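Reading time: 2 minutes

Print this article | E-mail to a friend

Notes from the Mustdale kitchen: marmalade season, only in July

I know, I know, marmalade is meant to be a January job. But I found a bag of Sevilles at the bottom of the freezer while I was hunting for peas, and with the village show coming up I thought, why not? They went in the big pan whole, straight from frozen, and the house smelt wonderful by teatime.

Desmond Zamora, who won the preserves table last year (again!), swears by a lemon or two in every batch. He says it sharpens everything up and helps the set. I've always been a bit mean with lemons, so this time I did as I was told, and I have to admit the flavour is much brighter. My husband had it on toast before it had even cooled, the wretch.
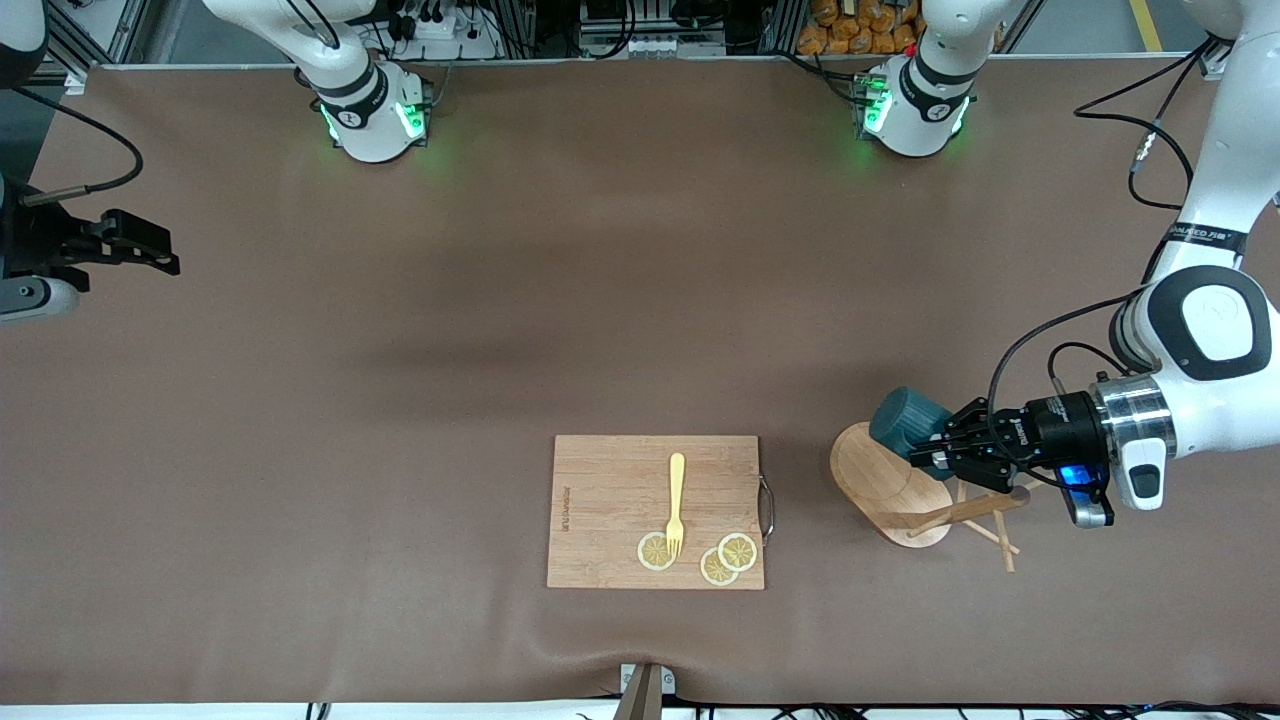 Lemon slices on the bamboo board.

A few of you wrote in after the last newsletter asking about jars. I get mine from Drison in the high street, the 315 ml ones with the plain lids, and they're 65p each if you buy a tray. Wash them well and warm them in a low oven while the marmalade boils. Please don't do what I did in the spring and pour hot jam into a cold jar – I was picking glass out of the cutlery drawer for days.

Show entries can be dropped at the hall from 8 in the morning, and labels need the name of the preserve and the month it was made. No shop branding on the lids, they're strict about that. I'll be bringing two jars for judging and a few more to swap, so if anyone has rhubarb and ginger going spare, come and find me!

Last updated: July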